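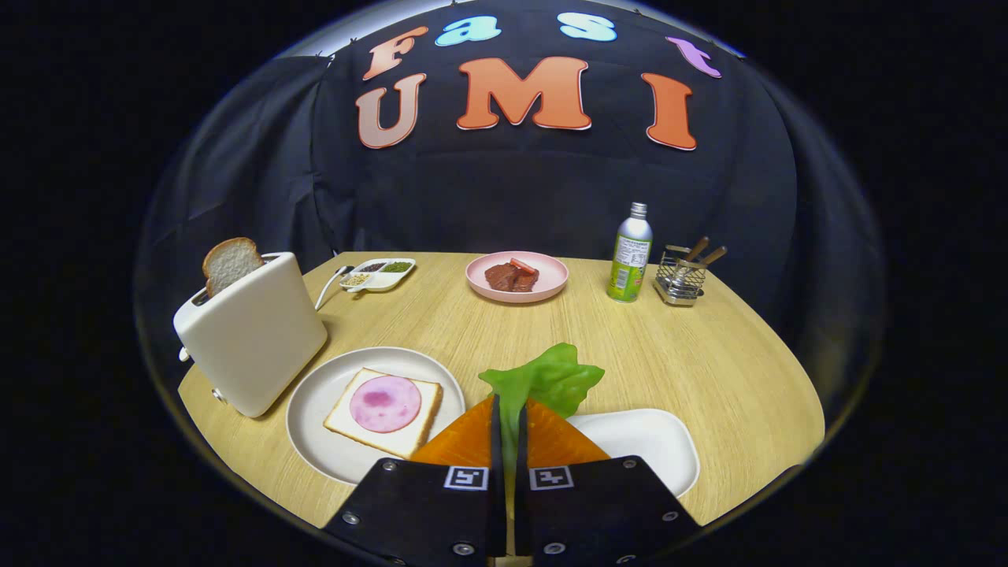
Durnness Television Club

I finished the last season of Tramberg over the weekend and then waited a while before writing anything, mostly to see if my opinion would settle. It has, more or less. I think it was a good season of a very good show, with one bad habit that got worse as it went on.

For anyone who hasn't seen it, Tramberg is set in a small ferry company on a cold lake. Gresine runs the office. Her brother Maluleke (it's his last name from a marriage that ended before the pilot, and the show never gets tired of that) runs the boats, or is supposed to. Over the first few years they fought about money, then about their mother's house, then about whether to sell. The final season has 18 episodes, which is more than any before it, and you can feel the extra ones.

The first four are the best thing the show has done. There's almost no plot. The ferry is up for its inspection, the inspector is late, and everyone has to wait at the dock. I could have watched that for the whole season. Gresine spends most of one episode trying to return a coat. The store won't take it back without a receipt, she knows exactly where the receipt is, and she won't go into that room. The room isn't explained until much later, and by then I had worked it out, but the scene at the counter still held up when I went back to it.

Then the buyer shows up. I have no problem with the actor, who does what he's asked to do. The trouble is that he arrives with a secret, and from then on each episode has to end by telling us a bit more of it. Tramberg was never a show about secrets. People said rude things to each other's faces and then had to share a truck home. From episode six on there are a lot of closed doors and phone calls taken outside.

Delwyn Stubbs disagrees with me about this and asked me to say so. Delwyn's view is that the buyer gives Maluleke somebody to lie to who isn't family, and that we learn more about him from those lies than from years of arguing with his sister. I rewatched the diner episode with that in mind and I'll give Delwyn that one. Maluleke telling a stranger that he always wanted to work on the water, when we know he gets seasick, is a great moment. I still don't think it needed a whole mystery built around it.

The club split over the wedding episode too. It runs long, a full 30 minutes over the usual length, and half of that is one conversation in a parking lot. Stavros Economou thought it was the low point of the series and went to make coffee in the middle of it. I liked it. The two of them keep almost getting into their cars. At one point a guest walks through to get something out of a trunk and they both stop and say hello, and then have to start the fight over again from cold. That's how these things go in my experience.

I won't spoil the ending beyond saying that the sale is settled one way or the other, and that the last shot is of the office and not the lake. I would have picked the lake. The office is where the work got done, though, and the number 955 is still written on the wall by the phone. If you don't remember what that is, go back to season one, episode three – the one with the lost dog. It's on screen for a few seconds and Gresine says it out loud once.

Some smaller notes. The music is better this year, mainly because there's less of it. The kid who plays the deckhand has grown about a foot and the writers just let him be tall. The flashback episode is skippable. The cousin who left in season two comes back for one scene and I wish she hadn't, because she's so good in it that I spent the next hour wondering where she went.

If you're new to it, start at the beginning and give it until the inspection in the first season. If you gave up around the court case, you can pick it up again with this one and you won't be too lost.

We start the next show in November, at 19 Ferry Street as usual. Stavros has the list of what's been nominated. I voted for the one about the bakery, mainly for the short episodes.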